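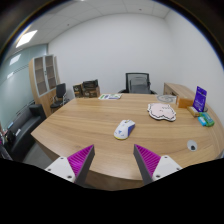 The big desk, light brown top, from the left corner over to the wall side.

Hi all,

Sorry for the slow reply on this one. I've had the thread flagged since the start of the week and wanted to check my own bench notes before I opened my mouth. The message I'm answering:

> Has anyone on the list reset an old mine cut stone in a new bezel
> and lived to tell the tale? A customer has brought me her
> grandmother's ring. The prongs are worn down to nothing and she
> wants something she can wear every day. I'm thinking of a full
> bezel in 18k yellow, but the girdle on this stone is wavy and
> thin in one spot, and I'm nervous. Also, what are people
> charging for this? I quoted low on my last heirloom job and I'm
> still sore about it.

First, yes, I've done a good many of these, and I still get the nerves every time. Old mine cuts are chunky little things and they almost never sit level. I did one last May that was so lopsided I thought I'd cut my seat wrong, and I measured it three times before I believed it was the stone.

For the bezel I'd go 18k like you said, or even 22k if she can stand a softer edge. The softer the metal, the less you have to push, and with a thin girdle that's the whole game. I make the wall a little taller than I think I need and take it down later. Then I cut the seat to match the wave in the girdle, a tiny bit at a time, with the stone going in and out on a bit of wax. It's slow! I've had a seat take me a whole afternoon, with the radio on and lots of muttering.

Mark the thin spot on your sketch before you start (I use a dot of red pen on the outside of the bezel too) and do that section last, with the lightest hand you've got. Work in opposite pairs everywhere else. And please don't use the hammer handpiece near it. I know some of you love yours, I love mine, but I chipped a stone that way early on and had to make a very unpleasant phone call.

Have you thought about a half bezel, by the way? Two arcs with open sides. If the thin spot happens to land in a gap you don't have to press on it at all, though then it's more exposed to knocks, so for a daily ring I'd probably still talk her into the full one. Depends how hard she is on her hands. Mine are a disgrace and I'd need a steel bucket.

Bezel strip: I buy mine from Fonseca and have no complaints. Their 18k comes properly annealed, which I can't say for the last roll I got from Erkora. That one split on me at the solder seam twice. Could have been me, but I don't think so. If anybody else has had trouble with it I'd like to hear.

On price, I'll tell you what I do and you can all laugh. I charge $95 for taking the stone out, cleaning it and looking it over under magnification, and I charge that whether or not they go ahead. The last old mine cut I reset, with a new 18k shank and full bezel, came to $1610 including the metal. The customer didn't blink, and I then spent a week wondering if I should've asked for more. If the stone is risky I add 20 percent and say so on the ticket. People are fine with it when you show them the girdle through the loupe. They get very quiet.

Get the condition in writing before you touch it, with the thin spot drawn in and her signature next to it. I keep mine in Statix now, after years of carbon paper in a shoebox, and it lets me attach the sketch to the job, so I can find it again. The search is clunky but it beats the shoebox.

One more thing on the old ring. Ask her what she wants done with the mounting! I assumed once that a customer wanted hers melted into the new piece and she very much did not. Luckily it was still sitting in its envelope. Now it's a line on my form, right under the ring size.

Oh, and is anyone going in on the Flisov order again? I need saw blades and a couple of setting burs, and my share comes to $151 before shipping. I'd love to split the box with somebody nearby. Write me off list if so, I'm sending it in Friday, July 31, 2020, first thing in the morning.

Good luck with the ring, and do post how it goes — I want to hear how that thin spot behaved.

Cheers from the bench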